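在家做葱油饼：从和面到下锅的完整步骤

发布于 2023-03-15　分类：面食

葱油饼的材料很普通，面粉、水、盐、油、葱，家里基本都有。做得好不好，差别主要在面团的软硬、油酥的稠度和火候上。下面按顺序写一遍我平时的做法，份量够做 5 张直径和普通平底锅差不多的饼。第一次做建议先减半，熟悉手感以后再加量。

材料

中筋面粉 500 克
开水 200 克
凉水 130 克
盐 5 克，和面用
小葱一大把，只取葱绿和少量葱白
食用油适量，和面、刷面、煎饼都要用到

油酥部分

低筋面粉或中筋面粉 50 克
热油 60 克
盐 3 克
五香粉少许，不喜欢可以不放

面粉我用的是 Osard 的中筋粉，吸水量中等。换别的牌子时，凉水先留出 20 克，看面团状态再决定加不加。高筋粉也能做，但饼会偏韧，放凉以后咬起来费劲。

第一步　烫面

面粉和盐放进大盆里混匀，从中间划一道线，分成两半。一半淋开水，边淋边用筷子搅，搅成雪花状的小疙瘩。另一半淋凉水，同样搅成絮状。等烫过的那一半不烫手了，两边合在一起揉。

开水一定要是刚烧开的。水温不够，面粉烫不透，煎出来的饼口感和普通死面饼没有区别。全部用开水也不行，面会黏手，擀的时候容易破，煎好后发软没有嚼劲。

刚合在一起的面团表面很粗糙，而且粘手，这时候不用加干粉。在手上抹一点油，揉两三分钟，揉成大致的一团，盖上湿布放十分钟，再揉就容易光滑了。第二次揉好以后，在面团表面抹一层油，装进保鲜袋或者盖上盖子，醒至少 40 分钟。

面团的软硬可以用手指按一下来判断：按下去几乎没有阻力，抬手后慢慢回弹，就是合适的。如果像饺子皮的面那么硬，醒好之后也很难擀薄，饼的层次会少。补救的办法是在手上蘸水，一点一点揉进去，再重新醒。

时间充裕的话，可以前一天晚上把面和好，放冰箱冷藏过夜。第二天拿出来回温半小时再用，延展性比当天和的面好。冷藏不要超过 24 小时，再久面团会发灰，还会出水。

第二步　准备擀面工具和台面

葱油饼的面很软，擀的时候不适合撒太多干粉，干粉会夹在层里，煎出来有生粉味。台面上抹一层薄油，擀面杖上也抹一点，基本就不会粘。

擀面杖选粗一点、直一点的，两头尖中间鼓的那种适合擀饺子皮，擀大张的饼不好控制厚薄。新买的木制擀面杖先用湿布擦一遍，晾干，再用少量食用油擦拭，放一晚上再用。用完以后不要泡在水里，擦净竖着放通风处就可以。

台面不够大的，可以买一块揉面垫。我用过 Anley 的硅胶垫，背面能吸住桌面，擀的时候不跑。不锈钢案板也可以，冬天温度低，面团放上去容易发硬，擀之前用热毛巾擦一遍。

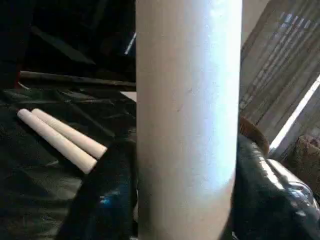
没有擀面杖能不能做葱油饼？

可以用手代替。面团醒够时间以后，手上抹油，从中间向四周按压，再用手掌慢慢推开，也能得到比较薄的面片。用手推的面片厚薄不太均匀，卷之前把厚的地方再按一按。直身的玻璃瓶洗净擦干，外面抹油，也能临时用来擀。

第三步　做油酥

油酥的作用是把面层隔开。只刷油也能分层，但油容易流到一边，卷的时候会从两头挤出来，面皮又粘回一起。

小碗里放面粉、盐和五香粉。锅里把油烧热，扔一小段葱白进去，周围马上起密集的小泡，油温就够了。葱白捞出来，热油分两次倒进碗里，每倒一次都搅匀。做好的油酥应该能流动，提起勺子时连成线往下落。太稀就补一点面粉，太稠就补一点油。放凉以后会变稠，这是正常的。

想让葱香味更浓，可以多做一步：锅里放油和葱白、几片姜、一小块洋葱，小火慢慢熬到颜色焦黄，滤掉渣，用这个油来做油酥。我一般一次熬一小瓶，剩下的放冰箱，拌面也能用，一周之内吃完。

第四步　处理葱

葱洗完以后必须把水控干。我的做法是提前两小时洗好，散开摊在厨房纸上，切之前再擦一遍。葱上带水，卷进去之后面皮会打滑，煎的时候水汽把饼顶破，葱也发黑。

葱切成小圈，不要剁。剁过的葱出水多，味道也会发冲。切好的葱先不要放盐，盐放在油酥里，葱就不会提前出水。有人喜欢先用少量油拌一下葱花，这样能保持颜色，可以照做。

第五步　擀开、卷起、盘饼

醒好的面团不要再揉，直接从盆里倒出来，切成 5 份，每份稍微收圆，盖上保鲜膜防止表面变干。

取一份，擀成长方形的薄片，越薄层次越多。能隐约看到台面的颜色就差不多了，破一两个小洞没有关系。在面片上抹一层油酥，边缘留出一指宽不抹，然后均匀撒上葱花。

从长边开始卷，卷的时候稍微往外拉一下，卷成一根长条。两头捏紧，提起两端轻轻抻长，再从一头开始盘成螺旋状，尾端压到底下。盘好的面剂盖起来松弛 15 分钟，这一步不能省。不松弛就去擀，面会往回缩，用力又会把层次压实。

五个都盘好之后，从最先盘的那一个开始擀。用手掌先压扁，再用擀面杖轻轻擀成圆饼，厚度在半厘米上下。擀的时候从中间向外，每擀一下转一个角度。如果葱花顶破了表皮，漏出来一些，用手按回去即可。

第六步　煎

平底锅烧热，倒油，油量要比炒菜多一些，能铺满锅底。中小火，放入饼，表面也刷一层油，盖上盖子煎两分钟。底面定型并且上色后翻面，再盖盖子煎两分钟。然后打开盖子，来回翻几次，每面再煎半分钟到一分钟，两面金黄、中间鼓起来就可以出锅。

盖盖子是为了让里面熟得快，开盖是为了让表面变脆。全程盖着，饼会发软；全程不盖，表面焦了里面可能还是生的。

出锅以后趁热放在案板上，用两把铲子从两边向中间挤几下，把饼拍松，层次就散开了。戴着隔热手套用手挤也行。

铸铁锅受热均匀，煎出来颜色最好看，但预热要久一点。我用的 Jiltow 平底锅锅底比较薄，火稍大就容易中间焦、边上白，后来改成全程小火，每面多煎一分钟，效果就稳定了。电饼铛也能用，上下盘同时加热，不用翻面，饼会被压得比较平，拍松的时候多挤几下。

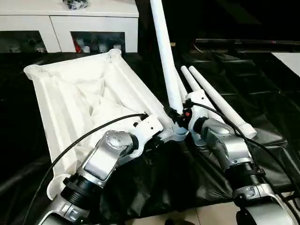 倒扣着的白色塑料凳，凳面底下能看到加强筋。

保存和复热

一次吃不完，最好在煎之前冷冻。擀好的生饼两面刷一点油，每张之间垫一张油纸或者保鲜膜，叠好装进密封袋，平放冷冻。等冻硬以后再竖起来放，不占地方。冷冻可以保存一个月，二月份那次我多做了一批，陆续吃到月底，口感和现做的差别不大。

吃的时候不用解冻，锅烧热放油，直接下冻饼，小火盖盖子煎，每面比新鲜的多煎一分钟。解冻以后的饼很软，会粘在油纸上撕不下来。

煎好的饼吃剩下了，放凉后装袋冷藏，第二天用平底锅不放油小火烘热，或者用空气炸锅 180 度烤三四分钟。微波炉加热会变韧，不推荐。

常见问题和处理办法

饼煎出来很硬：多数是面团水少，或者火太小、煎的时间太长。水分在锅里跑光了，饼就变成了干饼。下次把火调大一点，缩短时间。

没有层次：油酥抹得太少，或者最后一次擀得太用力。也可能是油酥太稀，全部被面皮吸收了。

葱发黄、没有香味：葱放得太早，或者饼冷藏过夜以后才煎。生饼卷了葱以后，要么马上煎，要么马上冷冻，不要放在冷藏室。

咬起来粘牙：烫面比例太高，或者饼擀得太厚，中间没熟透。

味道淡：油酥里的盐不够。做之前先尝一点油酥，应该比平时吃的咸一些，因为它要分散到整张饼里。

几种变化

可以在卷之前撒一点白芝麻，或者把芝麻粘在饼的一面再煎。喜欢吃辣的，油酥里加半勺辣椒粉，热油浇上去的时候会有香味。

Govindasamy 香料铺的孜然粉味道比较重，放一小撮代替五香粉也合适，配羊肉汤吃。

加鸡蛋的做法是饼煎到两面金黄以后，先盛出来，锅里倒一个打散的鸡蛋，马上把饼盖上去，等蛋液凝固再翻面。抹甜面酱或者蒜蓉辣酱，卷几片生菜，可以当早饭。

配的蘸料很简单，两勺生抽，一勺醋，几滴香油，一点蒜末，想吃甜口的再加小半勺糖。蘸料里不用再放盐。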